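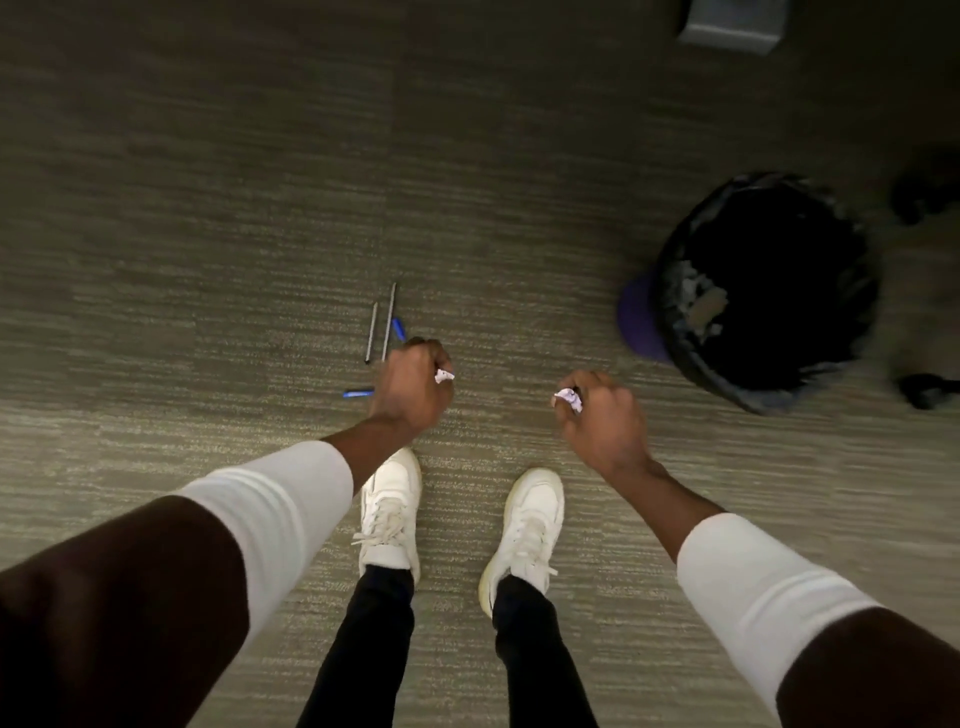
3 min read

I finally cleaned out the spare room in May, after we moved the desk to the Relthorpe apartment. The furniture took an hour. What was left on the floor took the rest of the evening: crumpled paper, pen parts, and whatever else had been living behind the file drawers. The striped carpet hides small things well in dim light, so I went over it twice, once standing and once on my knees.

I kept the trash bin next to my feet and moved it along with me. Before, I used to make piles and then step in them. Paper went straight in. Pen parts I saved up, and Siu-fong Tse matched what she could at the kitchen table. She got 3 working pens out of it. The rest we threw away.

Vacuuming is next. I also want to see if the dent from the desk comes out with a damp towel and an iron.

Related posts
Moving a desk down 18 stairs
Paint for the Relthorpe hallway
What I keep in the file drawers

Contact | © Chun-yin Tseng | Back to top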